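Carnonbridge Hill Climb

The Carnonbridge Hill Climb is a speed event for cars and motorcycles held on a closed public road above the village of Carnonbridge. Competitors start singly and are timed over the full length of the course, with the fastest of their runs counting towards the results. The meeting is organised by the Carnonbridge Motor Club and traditionally opens the club's season in March.

Course

The course begins beside the old weighbridge at the foot of the village and climbs through 7 marked corners to the finish at Prullwood Gate. The opening section is narrow and lined with stone walls, which leave little margin for error when the surface is damp. Beyond the second corner the road widens and rises steeply through Prullwood itself, where overhanging trees keep parts of the tarmac in shade until the afternoon.

The best-known corner is Ronell, a long left-hander that tightens towards its exit. It takes its name from the farm on the inside of the bend. The bank opposite has long been the most popular place for spectators, although access is now limited to ticket holders and closes before the first timed run.

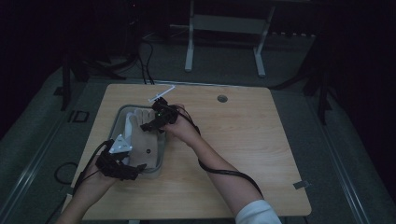
Format

Each entrant is allowed two practice runs and two timed runs. The road is closed at 8.30 in the morning and practice begins half an hour later -- weather permitting -- with timed runs following after the lunch interval. Entries are divided into five classes: road-going saloons, modified saloons, sports cars, single-seaters and motorcycles. The entry list is limited to 40 cars, with motorcycles counted separately. Where two competitors record the same best time, the order is decided by their slower run.

History

The first meetings were informal trials run for members of the club, and times were taken by hand with a flag signal relayed from the finish. Electronic timing was introduced after a disputed result in the sports car class. The course was later shortened at its upper end when the junction at Prullwood Gate was rebuilt, and records set on the longer course are listed separately.

Svatopluk Bednárik was the most successful driver of the early period, winning the single-seater class in five consecutive seasons. His chief rival, Eduard Kováčik, set the first outright record on the shortened course and afterwards served as clerk of the course.

Awards

The Fukuda Cup is presented to the driver who sets the fastest time of the day. It was given to the club by the Fukuda family, who ran a garage in the village for more than 40 years. The Ronell Shield is awarded to the fastest competitor entering the meeting for the first time, whatever the class. Both trophies are kept at the clubhouse between meetings.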